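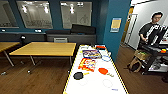
The long table, paddles out.

How many examples do I need before adding a second kind of object?

Posted by Dustine
April 8, 2024

I'm putting together a set of demonstrations so a learning system can pick up everyday stuff and put it down again. We steer the arm by hand, it records what the cameras see and what the joints do, and then we reset the table and do it again until somebody wants lunch.

So far I have 425 good runs. Nearly all of them are table-tennis paddles, because paddles have a handle and I am not a brave person. The trained policy now grabs paddles very nicely. Give it a snack-sized package and it goes looking for the handle.

My plan was to finish paddles "properly" and then move on to flat packages, clear dishes, and small plastic parts, in that order. A coworker thinks I should mix everything together from the start. My questions are these. Is there a number where one object is done? And do I throw out the runs where I missed the first grab and had to try again? I have 43 of those sitting in a folder named "shame."

We also keep close-up recordings from the wrist camera for the small parts, and I can't tell if those need their own count or if they ride along with the rest.

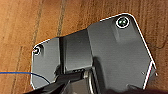

Teltum
Wrist views ride along. They come out of the same run, so they are the same example, and counting them twice only makes your spreadsheet feel better about itself.

On your main question, there is no number where an object is done. I kept waiting for one too. My first set had 1,068 runs of a single mug, always with the handle pointing the same way, and what I had built at great expense was a machine for picking up that mug on that spot. Turn the mug a little and it closed on air with total confidence.

Mix from the start. What I do now is small blocks: 7 runs of one thing, then change the object, then change where it sits and how it's turned. Go around again. It's slower, and your resets will be annoying, but you find out early which objects are trouble. Clear dishes will be trouble. The cameras see straight through them and so, after a few hours, do you.

Keep the shame folder. A miss followed by a decent recovery is worth having, as long as the run ends with the thing picked up. Label them so you can pull them out later if they teach it to miss on purpose - mine did that for a while.

Rees
what Teltum said but also write down who was driving. we had two people on the controls and one of them always came in from the left. took us until October to notice

Dillport
Just get more data.

Dustine
Thanks, all. Starting the blocks tomorrow, with the flat packages in the first round. Teltum, did you label the recoveries while recording or go back through them afterward?

Teltum
Afterward, with coffee. Do it while recording.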